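Comparing finger pads on a hand-held gripper

Pads wear out, and the replacements are rarely the same as what came off. Before you order a full set, test two kinds on the same tool with the same cloth. You need one hand-held gripper with parallel fingers, two pads of each kind, a notebook and a few pieces of clothing.

1. Fit one kind of pad on both fingers. Wipe the pads with a damp cloth and let them dry. Check that they meet evenly when the gripper closes.

2. Lay a garment on a soft surface. Start with something heavy, like denim, then go to a T-shirt. Leave the folds as they fall.

3. Lower the open fingers until the tips touch the cloth, close, and lift straight up by 13 cm. Hold for 5 seconds. Write down held, slipped or missed.

4. Do 100 lifts per pad kind, split over the garments. Change the pickup spot each time, and include seams and waistbands.

5. Swap the pads and repeat with the same person holding the tool. Esi Sowah did both rounds for us, and her grip stayed steadier than when we took turns.

6. Run a short mixed round, one kind of pad on each finger. A Virard pad against an Unstead pad will show you if one side lets go first – watch which way the cloth slides.
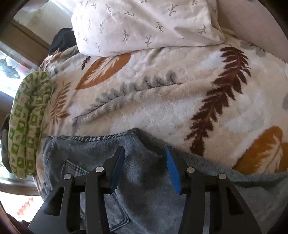
How hard should I press down before closing?

Just enough for the tips to dent the cloth. If you push harder, the fingers pick up the layer underneath as well, and the lift tells you little about the pads.

7. Go through the notes by garment before you look at totals. In our log of 159 lifts on denim, most slips were at thick seams, with both kinds of pad. The T-shirt lifts showed a clearer difference between them.

Keep the used pads in a labeled bag with the date they were fitted. We store ours in the Zurnau drawer, next to the spare pivot pins.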